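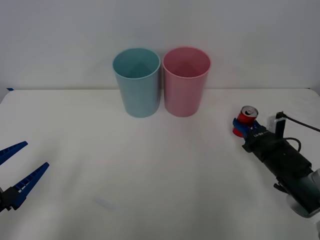 コップなんて割れるまで買い替えなくていいでしょう、と母は電話のたびに言う。そう言う母の食器棚には、私が小学生のときに使っていた傷だらけのやつがまだ立っているのだから、説得力があるんだかないんだか。でも今回は買ってしまった。プラスチックのコップ、水色とピンクをひとつずつ!

もともと洗面所で使っていたガラスのコップは、引っ越し前から持っていた厚手のやつで、気に入ってはいたのだ。ただ、うちの洗面台は縁がやたら狭い。歯を磨きながら肘で落としかけること数回、先週とうとう縁が欠けた。欠けたところを避けて三日ほど口をゆすいでいたけれど、朝の寝ぼけた頭で毎回「欠けは右、欠けは右」と唱えるのが面倒になってやめた。母の基準でいえば、欠けは割れたうちに入るのだろうか。今度聞いてみよう。たぶん入らないと言う。

で、仕事帰りに駅の向こうのBrulloraに寄った。閉店まで22分しかなくて、早足で台所用品の棚へ。最初は白を買うつもりだったのに、白は棚がぽっかり空いていて、残っていたのが黄緑と水色とピンク。黄緑もかわいかったんだけど、うがいをするところを想像したらなんだか薬っぽくて棚に戻した。水色だけ持ってレジに並んで、前の人が会計しているあいだに、やっぱりピンクもいるな、と列を抜けて取りに戻った。こういうときの自分の足の速さには毎度感心する。

色はどちらも少しくすんでいて、水色は曇りの日の空みたい、ピンクは古くなった桜の塩漬けみたい(ほめている)。上に向かって少し広がった、背の高い形。持ったらあんまり軽いので、中身を入れても倒れないか心配になって、帰ってすぐ水を入れて台の上でつついてみた。倒れなかった。二回目に調子に乗って強めにつついたら倒れた。床を拭いた。

洗面所用がひとつで済むなら、もうひとつはどうするのか。これを夕飯のあいだずっと考えていた。候補その一、歯ブラシ立て。今は空き瓶に立てているのだけど、底に水がたまってぬるっとするのが嫌で、かといってコップにしたところで底は底だから同じことになる気がする。候補その二、台所の菜箸入れ。これは深さがちょっと足りなくて、菜箸を入れたら頭が重くてぐらぐらした。候補その三はペン立てで、これが一番しっくりきたのに、ペンを入れたとたんに「ペン立てを買った人」になってしまって、水を飲みたい気持ちの行き場がなくなった。そう、私はピンクのほうで水を飲みたかったのだ。だから列を抜けたのだ。

というわけで、水色は洗面所、ピンクは枕元の水用に決定。寝室に水を持っていくとき、これまではマグカップを使っていて、夜中に手探りすると取っ手が思わぬ方向にあって指をぶつけていた。取っ手がないだけでだいぶ平和になると思う。

ついでなので食器棚も見直した。Kuboのマグが5個もある。ひとり暮らしでマグが5個。しかも使うのは手前のふたつだけで、奥のみっつは茶渋の具合からして今年は一度も出番がなかったはず。Elportの福引でもらった保温タンブラーは蓋のパッキンが行方不明だし、何のふたか分からないふたまで出てきた。ふたって、どうして本体より長生きするんだろう。棚の鍋とタッパーと水筒に片っぱしから合わせてみたけれど、どれにもはまらなかった。惜しかったのは水筒で、ひねるところまでは行ったのに閉まらない。捨てたら次の日に本体が見つかる気がして、結局引き出しに入れた。

マグはふたつ手放すことにして、新聞紙に包んで紐のかかった紙袋へ。もうひとつは、持つところの太さが好きで残留。奥がすいたので皿を二列に分けて並べたら、いちばん下の大皿が片手で出せるようになって感動した!今までは上に載っている皿を全部どかしていたのだ。毎回。何年も。

それから棚板を拭いて、敷いてあったシートも洗って、気づけば夜の10時すぎ。コップを買いに行っただけなのに、流しには洗った皿が山になっていた。水切りかごにのりきらないぶんは布巾を広げてそこに伏せておいた。

欠けたガラスのコップはまだ捨てていない。窓辺に置いて、豆苗の根っこを育てるのに使えないかなと思っている。Brandonの園芸コーナーで見た水栽培の鉢がよかったけれど、あれは置き場所をとるし、口の広さならこのコップで足りそうなのだ。欠けたほうを壁に向ければ見えないし。豆苗を買うのは明日。

寝る前に母にコップのことを送ったら、すぐに返事が来た。「で、割れたの?」

欠けた、と返したら、それきり既読のまま。水を汲んで寝ます。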